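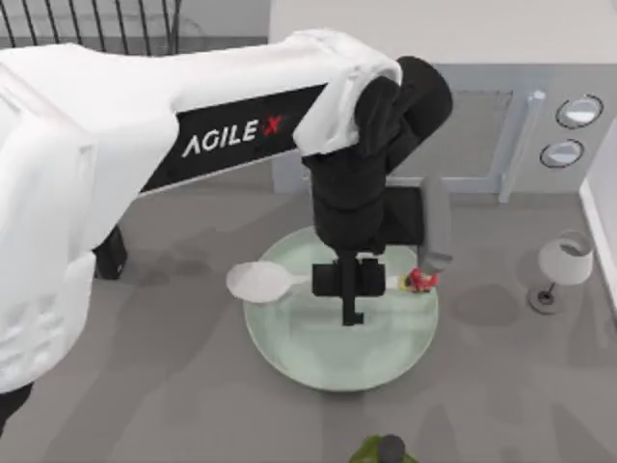

Wanted: people who like singing but don't think they're any good at it
Posted 3 Dec 2023 in Notices

Right, so I've been putting this off since the summer, and my sister has now told me that if I talk about it over one more Sunday lunch without doing something she'll write the notice for me. I'd like to start a small singing group in Mosmont and I need people to be in it.

A bit about me first. I sang in the big choir at Grondano for years and loved it, right up until they brought in auditions for people who were already members. I got through mine (just!) but two of my favourite altos didn't, and it was never the same after that. I moved over here last March and I've mostly been singing to the washing up ever since. The washing up has been very patient.

What I have in mind is called the Grernilia Singers for now. Grernilia is the name of the lane I live on and it was the first thing I wrote on the form when I booked the hall, so please don't read anything into it. If you join and you've got a better name, we'll have a vote.

What we'll sing

Mostly old songs in two or three parts, the sort that sound lovely even when half the room is a bit lost. Rounds, a few sea shanties, some folk songs, one or two things from the sixties that I've been arranging at my kitchen table with a very blunt pencil. I'm not against carols when the time comes but I won't make anyone do them in October. No solos unless you're desperate for one, and if you are then do tell me, I'm sure we can squeeze you in somewhere.

You don't have to read music. I'll hand out words, and I'll hand out the dots for those who want them, and I'll record each part on my phone so you can practise in the car. My phone recordings do have a dog on them. He's got quite good timing.

Who I'm looking for

I'd love to start with 12 people. More than that and we won't fit round the piano, fewer and it gets a bit exposed if someone has a cold. I'm a middling sort of alto, so that's one down. Basses and tenors, I will be so pleased to hear from you, I can't tell you – please bring your brothers and your neighbours. Sopranos, you're very welcome too, of course you are, but I know from Grondano that you come in large numbers, so write early.

Any age from sixteen up. It would help if you could come most weeks, but I know what life is like and I'm not going to keep a register. If you've been told at some point that you can't sing (usually by a teacher, usually at about seven years old) then I'd particularly like to have you. I was told to stand at the back and mouth the words in my school nativity and I was a sheep. How much can a sheep possibly have spoiled it?

I'm also looking for someone to play the piano. I can bash out a tune with my right hand but my left has never really joined in. There's a bit of money for this, not a lot, and I'd rather talk about it with you than put a figure here that frightens you off. You'd need to be happy stopping and starting a great deal, and playing the tenor line on its own eleven times in a row without sighing so we can hear it. If you only want to do every other week that's fine, we can sing without you on the weeks between and appreciate you more when you're back.

Where and when

The Simard Rooms, upstairs, Tuesday evenings from half past seven until nine, with tea in the middle. We start in January once everyone has got over Christmas. There is a lift but it's slow and it makes a noise like a cow, so allow yourself a few minutes. The piano lives up there already and it's in tune apart from one note near the top that we shan't be needing. Parking is free in the yard behind after six, or the 202 bus stops by the post box opposite and there's one back at ten past nine, so I promise to finish on time for the bus people.

It can be chilly up there for the first half hour. Bring a jumper.

What it costs

Four pounds a week, pay when you come, don't pay when you don't. That covers the room and the tea and goes towards the pianist. If four pounds is tricky just have a quiet word with me and we'll forget about it. I've no wish to make anything out of this, I only want to hear a proper chord again with me somewhere in the middle of it.

Will there be a concert?

Maybe! I'd like us to do something small in the early summer, perhaps half a dozen songs in the garden behind the Rooms with cake afterwards, but only if everybody fancies it. If the feeling is that we'd sooner just meet up and sing for ourselves then that's what we'll do and I'll eat the cake at home. There'll be no matching outfits either way. I still have a burgundy waistcoat from my Grondano days and I wouldn't wish it on anyone.

How to get in touch

Send me a message using the contact form on this site and put "singing" in the subject line, or leave a note in the Grernilia Singers folder at the Simard Rooms desk (it's green, it's next to the lost gloves). Tell me your name, how to reach you, and whether you think you're high, low or somewhere in between. If you don't know, say so and we'll find out together with a few scales. It's painless and you can do it facing the wall if you like, I always did.

If you're writing about the piano, let me know what sort of thing you usually play and which Tuesdays you could manage. No need for certificates.

I'll answer everyone before Christmas, though I'm slow at typing so please give me a few days. There's also a come-and-try evening on the first Tuesday we meet, free, with biscuits, and you don't have to decide anything that night. Come and sit near the door if that makes it easier. I'll be the one by the piano in the yellow cardigan, probably dropping sheet music on the floor.

Oh, and if anyone has a spare music stand or two in the loft, could I borrow them? Mine has a leg missing and I've been propping it up with a dictionary.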